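How do I fold slippery jerseys so the pile stays up?
Posted in Laundry & Closets, 20 March 2026

I'm finally going through my wardrobe (27 tops, I counted, because I wanted to know how bad it was) and the plain T-shirts are fine, but anything silky or printed slides right out of shape. I hold it up by the neck, lay it down, fold it, and ten minutes later it's a puddle. This one is the worst of the bunch.
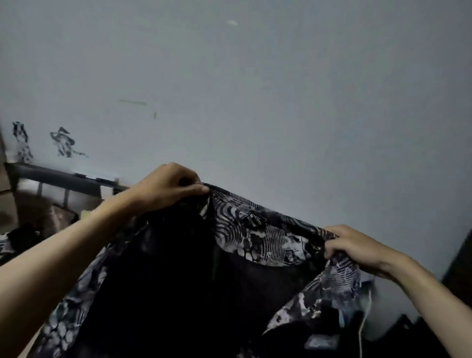
The busy black, gray and white one

I've tried hangers, but the rail is full, so it has to be the shelf. Things go in okay and then I pull one from the middle and the whole stack leans.

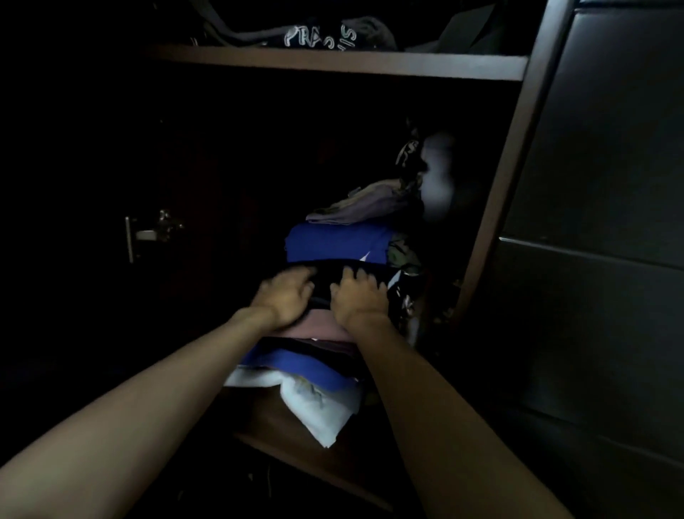 My stack, black one in the middle

Any tricks? Do I just need shorter piles?
Vomero

Wumpini Abubakari
Yes, shorter piles! I stop at five. Also, slippery stuff should go in thirds lengthwise and then get rolled from the hem up, and you can stand the rolls in a shoebox on the shelf. I did all of mine last July and it took one evening (okay, almost 17 songs' worth of evening) and they still look decent. Put a cotton shirt between two silky ones if you insist on stacking.

Rakena
just hang them and get rid of something else

Gullimton

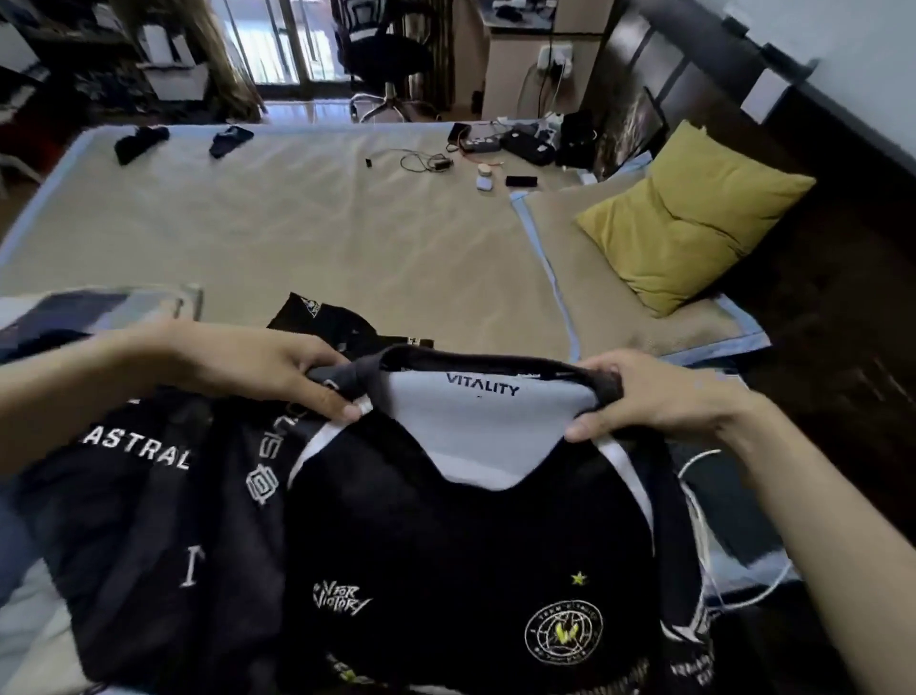
Jerseys I fold face down, always on the bed, never on my knees. Smooth the back, bring both sides in so the sleeves lie flat, then fold up from the bottom in two goes. Flip it over and whatever is on the chest ends up on top, so with the VITALITY one you'd see the star and the crest and know which black jersey you're grabbing, and the ASTRAL one would show its name. Don't press hard on the prints, and don't iron them either. I ruined a good one that way and I'm still mad about it.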